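Konrad Danzer
@konraddanzer
May 25, 2023

Okay, shape sorter thread, for everyone who's been asking how the printed blocks are coming along. Get a cuppa, I ramble.

Quick recap if you're new: my niece is turning two in September and I decided months ago that I'd make her a set of chunky shapes to sit in a maple tray. Stars, hearts, rounds. No batteries, no songs. Her parents have thanked me for the no songs part several times already.

The maple came from Egger, the little timber yard out past the roundabout. It was in the offcuts pile with a pencilled price on it and I reckon it got left there on account of the knots. I love the knots! There's one swirly bit I keep rubbing with my thumb every time I walk past the bench.

Filament is Pledelska, in red, green and yellow. I did try their blue as well but it came out a bit grey under the shed light, so blue is off the team for now.

Got a few of them out on the board this arvo to see how the colours sit on the maple and I'm pretty chuffed. The red star and the red round are my favourites together. They look like something out of an old lolly jar.

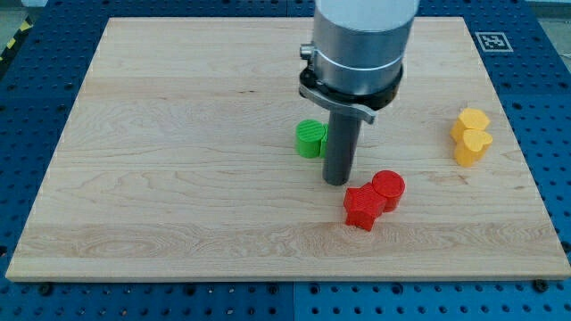
Shed Notes, no. 6

(Yes, I number these now. My sister says it makes me sound like a newsletter. Fine by me.)

The hearts are yellow and I know, I know, hearts should be red. I had a vote on here and 80 of you told me so. But the kid is mad for yellow — yellow gumboots, yellow cup, yellow everything — so the hearts are staying yellow and you can all take it up with her.

You can see the fine ridges on top of the green one. I go back and forth on those. Part of me wants to sand every top face dead smooth, and part of me thinks little fingers like a bit of texture. I sanded one test round last week and it went sort of chalky and sad, so texture is winning.

Somebody asked how long they take to print. Longer than you'd think for a thing the size of an egg cup! The counter on my printer says 1,173 hours all up, and a fair whack of this year's share has been hearts. The point at the bottom kept curling up off the plate until Parner from the makers' group told me to slow the first layer right down. Sorted it straight away. Cheers mate.

Next job is the recesses. Plan is one for each shape, shallow enough that a toddler can get the block back out again without chucking a wobbly. I've drawn them up on paper and cut the paper out and pushed the bits around, and I still don't love the layout. The star wants more room than I gave it.

Then oil. I've got half a tin of Odosley board oil left over from the kitchen benchtop. I've only used it on darker timber before, so if you've put it on pale maple tell me if it goes orange. I don't want orange. The grain is so nice and quiet as it is.

Oh, and to the person who wanted to buy a set — very kind, but no! One set, one kid. Happy to share the heart file though, once I've tidied it up. It's a mess in there.

Also just noticed there are 2,968 of you following along now?? For blocks?? Hello, welcome, wipe your feet.

Right, off to redo the paper star. More when there's a hole in something.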